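Chapter 4
Where Guests Sleep: Choosing a Type of Lodging

When I started out in the travel business I thought a bed was a bed. I was twenty-three, I had a desk at a small agency in Rimton, and I booked a family of six into a very pretty inn with a very strict quiet hour. They called me at 9:30 that night from the parking lot. The kids had been asked to stop running in the hall, then asked again, and then the whole family had been asked to think about whether they were comfortable there. They weren't! I spent the next hour on the phone finding them something else, and I've cared a lot about lodging types ever since.

So that's what we're going to talk about in this chapter. Chapter 3 was all about getting people to a place. Now they've arrived, they're tired, somebody is hungry, and they need a door that locks and a shower that works.

By the time you finish the chapter you should be able to sort a property into one of the main lodging types, explain how each type makes its money, and match a party of guests to the type that suits them. You'll also work through an occupancy problem at the end (bring a calculator, or just use your phone, I do).

4.1 The main types

Let's start with full-service hotels. These have a front desk that's open all night, at least one restaurant, and usually some meeting space. The Torance, which we'll come back to all through this chapter, is a good one to keep in your head. It has 136 rooms, a ballroom and a breakfast that people drive in for. It also has a big payroll, and in a slow month that payroll doesn't get much smaller.

Limited-service hotels drop most of that. You get the room, maybe a waffle machine, and a friendly person at the desk who is also the person who brings you towels. I've worked that desk. You learn to fold fast.

Then there are inns and guesthouses, which tend to be small and run by the people who own them. And finally there are self-catering rentals - apartments, cabins, whole houses - where guests cook for themselves and hardly see the staff at all. This last group is the one my students always want to talk about, so it gets the longest section.

4.2 What a kitchen changes

Once a unit has a kitchen, nearly everything about the stay shifts. People stay longer. They arrive with grocery bags. They ask where the nearest supermarket is before they ask about the beach. Families with small children will often pick a plain unit with a stove and a fridge over a much fancier room without them, and I would have done the same when mine were little.
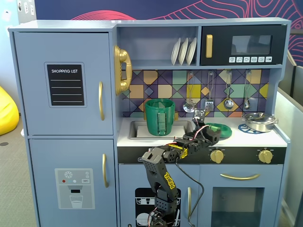

Figure 4.1 Play kitchen with a "SHOPPING LIST" label on the refrigerator door.

The owner's costs shift too. There are pans to replace, an oven to clean, and a longer gap needed between one party leaving and the next one coming in. Hatem Cherkaoui, who taught me most of what I know about rentals, used to have every new hire clean a kitchen unit alone before they were allowed to quote a price for one. I grumbled about it at the time (a lot), but I never quoted a cleaning fee too low after that.

He managed 51 units at a place called Sakai, up on the lake, and he charged a flat fee of 100 dollars per stay for cleaning. Think about what that does. On a one-night booking it scares people off. Spread over a week it hardly gets noticed. Keep that in your pocket for section 4.4, when we get to minimum stays.

4.3 Words you'll need

Occupancy rate: the share of your available rooms that are sold on a given night. If the Torance sells 102 of its 136 rooms, its occupancy is 75 percent.

Turnover: the work of getting a unit ready between guests. Some people use the word for staff leaving, too, so listen for which one they mean.

Shoulder season: the weeks on either side of the busy stretch. At Sakai that included most of May, when the lake was still freezing but the porches were lovely.

Before you read on, take a sheet of paper and write down the last three places you paid to sleep. Put a type next to each one, and add what you'd have paid extra for. Hang on to the sheet, as we'll use it in the next section.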